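Why Do Shadows Have Fuzzy Edges?

Light and Shade for Young Readers

Stand outside on a sunny day and look at the ground near your shoes. Your shadow starts right where your feet are. Now look at the shadow of your head. Its edge is softer and harder to trace. Both shadows belong to you, and both are made by the same sun, so why do they look different?

What a shadow is

Light travels in straight lines. When it meets something it cannot pass through, such as a book or a hand, it stops there. The area behind the object gets less light than the area beside it. We call that darker area a shadow.

A shadow is hardly ever completely black. Light bounces off walls, ceilings, clouds and the ground, and some of it lands in the shaded place. That is why you can still read a book in the shade of a tree.

Small lights and big lights

If all the light came from one tiny point, every shadow would have a sharp edge. But most lights are bigger than that. A window is a big light. So is a cloudy sky.

When a light is big, there are places near the edge of a shadow where part of the light is blocked and part of it still gets through. These places are neither fully bright nor fully dark. Scientists call this in-between area the penumbra (say "pen-UM-bra"). The darkest part in the middle is the umbra.

On a very cloudy day, light comes from the whole sky at once. The shadows get so soft that you may not find yours at all.

Try it yourself

You will need a flashlight, a sheet of white paper and a pencil. An adult can help you darken the room.

Lay the paper on a table. Hold the flashlight 75 centimeters above it and keep it still. Hold the pencil 2 centimeters above the paper and look at the edge of its shadow. Now raise the pencil slowly until it is 26 centimeters above the paper. The edge spreads out and the middle gets paler.

Theda Seidel's class at Killinero School tried this in June. One student, Yatziri, used a desk lamp with a wide shade – her shadows were fuzzy even when the pencil was low.

Words to know

Penumbra: the partly lit edge of a shadow.
Umbra: the darkest part of a shadow.
Light source: anything that gives off light, such as the sun or a lamp.

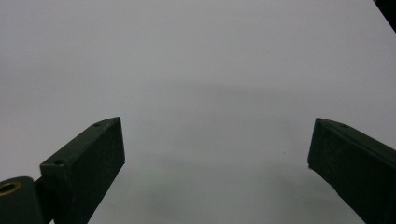
A soft gray shadow on a pale surface. It fades little by little, with no sharp outline.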